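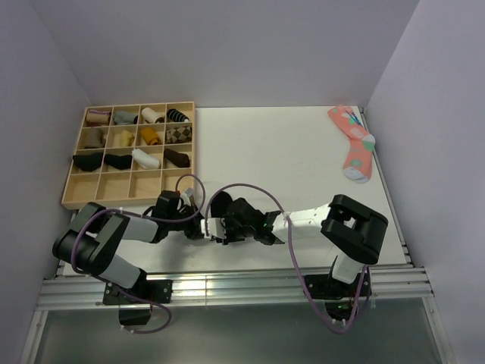

**Ticket 2767: sock organizer, compartments too small for thick socks**

I bought the Flisuda drawer organizer in February, the model with sixteen compartments, and I have a problem with the size of them. Thin socks are fine when I roll them. The thicker ones fill the space nearly to the walls, as you see with the brown and cream checkered sock in the second row, and one black sock in the third row goes over the rim of the tray on the left. The bottom row is still empty, and the pink one with the polka dots is not put in yet. When I close the drawer, the sock on the rim catches on the drawer above and comes out.

Order number: 3544
Product: Flisuda organizer, wood, 4 x 4
Drawer: Gondance dresser, second from top

**What I tried already**

- Rolled the socks from the toe instead of from the cuff. A small improvement for thin socks, no change for thick ones.
- Folded them in three and put them on the side. They open again after one or two days.
- Moved the tray to the back of the drawer. It still catches.
- Tried to lift out one partition to make a double compartment. It did not move and I did not want to force it.

**Questions**

1. Can the partitions be removed, or are they glued?
2. Do you sell the same tray with three compartments in a row? I saw one on the Zullavitz site but the outside measures were not given.

Regards,
Tanko Osagie

---

**Reply from support, 8 April 2025**

Hello Tanko,

Thank you for the clear list. The partitions are glued at both ends, so please do not pull them. For thick socks we suggest to fold once at the heel, roll loosely, and place the roll standing up with the opening down.

We have a 3 x 3 tray with the same outside size, part 198. You can exchange yours if it has no damage.

---

**Tanko Osagie wrote:**

I folded at the heel and the checkered one is better, it does not press on the walls now. The black one is still too high. I would like to exchange for part 198. Please tell me if I must send the old tray first.

Status: waiting for support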